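第三章　木质台面的首次上油与日常保养

Drekmont 硬蜡油套装（适用于实木及木皮台面） 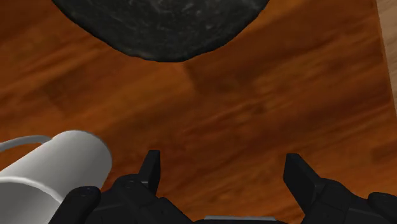 3.1 开始之前

市面上的木蜡油，罐子上多半写着“一遍成活”“终身防护”。本手册不打算重复这类话。油层会磨损，会被热锅烫出白印，也会在水槽边上最先失守。按下面的步骤做，台面能多撑一阵子，至于撑多久，取决于您怎么用它。

如果台面出厂时已经刷过清漆，请先停下。油渗不进漆膜，只会浮在表面发黏，几天都擦不干净。判断方法：在不显眼处滴一滴水，等十分钟。水珠原样立着，多半有漆；木头颜色变深，可以继续。这个测试并不十分可靠，打过蜡的旧台面也会让水珠立住，拿不准时用细砂纸在背面磨一小块再试。

3.2 所需物品

套装内：硬蜡油一罐，白色百洁垫，无绒棉布，搅拌棒。
自备：120 目和 180 目砂纸，吸尘器，丁腈手套，带盖金属桶。

套装里附的那块棉布偏小，台面稍大就不够用。旧的纯棉T恤剪开一样好使，洗过几次的更好，不掉毛。

3.3 上油步骤

1. 清空台面，用拧干的湿布擦一遍，晾到完全干透。
2. 顺着木纹打磨，先 120 目，后 180 目。不要横磨，横磨的划痕上油以后会格外显眼。
3. 木皮台面跳过 120 目，只用 180 目轻轻带过。木皮很薄，磨穿了没有任何产品能补回来，包括那些声称能补的。
4. 吸尘，再用干布擦。手指抹过去不应沾灰。
5. 把罐子搅匀，底部的沉淀要刮起来。不要摇晃，摇出来的气泡会留在油面上。
6. 倒少量油，用百洁垫顺纹推开，能多薄就多薄。
7. 等 15 分钟，用棉布把没吃进去的油全部擦掉。擦到您觉得已经擦过头了，差不多就对了。
8. 隔夜后重复第 6、7 步。2 遍足够，第三遍基本是在浪费油。

注意：一罐标称可涂 115 平方分米，按两遍计算。这个数字是在细磨过的硬木上测得的，松木或粗糙的旧台面请打折扣，备一罐余量比较稳妥。

小心：浸过油的布团在一起会自行发热，可能起火。用完立即摊平晾在室外，或泡进装水的金属桶里盖好。不要扔进厨房垃圾桶，也不要“先放一会儿”。

3.4 等待固化

表面摸着干了不等于固化。室温下大约 190 小时才算完全硬化，天冷或潮湿时更久。此期间：

1. 可以放轻的干物，不要拖动。
2. 不要铺桌布或硅胶垫，油需要接触空气。
3. 不要放置石材或铸铁一类的重物，底部容易压出印子。
4. 洒了水立刻擦干。

网上有人建议用吹风机加速。我们的技术员 Murray Lavoie 试过，吹过的地方起了皱，最后整块重磨。

3.5 日常保养

用微湿的布擦就行。所谓“木器专用清洁剂”，我们比较过几种，看不出比清水加一点中性洗洁精强在哪里。避免使用含氨水、漂白剂或研磨颗粒的产品。

柠檬汁、醋、红酒和浓茶会留痕，早擦早好。隔热垫请用厚的，薄软木垫挡不住刚离火的锅。

3.6 局部修补

1. 白印：先等一天，有些会自己退。没退的，用百洁垫蘸少许油顺纹轻擦，再擦干。
2. 黑斑：常见于铁器接触潮湿木面，浅的可以磨掉，深的只能接受。
3. 发黏：多半是第 7 步没擦够。薄涂一层新油，等几分钟，连同旧油一起擦净。

修补处的颜色起初会比周围深或浅一点，几周后会接近，但未必完全一致。

3.7 常见误解

“食用油可以代替。”橄榄油和花生油不会固化，时间长了有哈味。
“颜色不会变。”会变。任何油都会让木头加深，请先在背面试涂。
“每个月都要重新上油。”不必。水滴上去不再成珠时再补，使用频繁的厨房可能一年一次。

台面边缘的封边处理见第四章。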